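The ferry to Firkitia left at six and the woman was on it, with one suitcase and her father's coat. She had not been back since the funeral in November. The crossing took 90 minutes. She sat inside by the window and ate a cheese roll and did not look at the other passengers.

The house in Rarent Street had been sold to a couple from the mainland. They wanted it cleared by the end of the month. Her brother had taken the tools and the good chairs, and had left her the rest — the crockery, the letters, the clock that stopped whenever a lorry went past.

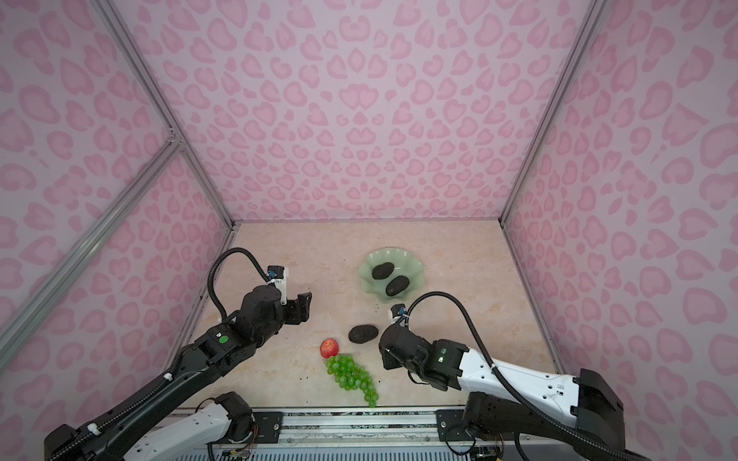 She let herself in at the back. The kitchen smelled of gas and old tea. She filled the kettle, then remembered that the water had been turned off, and poured it empty into the sink out of habit.

The letters were in a biscuit tin under the stairs. Most were bills. One was from 1966, on paper from the Sokol Hotel, in a hand she did not know. It said that the writer would wait on the quay until the last boat, and that he should bring only what he could carry.

Her father had never left the island, not even for the hospital. She read it twice and put it in the coat pocket. There was something in there already, folded small. It was a ferry ticket, one way, unused.

At four she locked the door, put the key through the letter box and walked down to the quay. The boat was late. She did up the coat and waited.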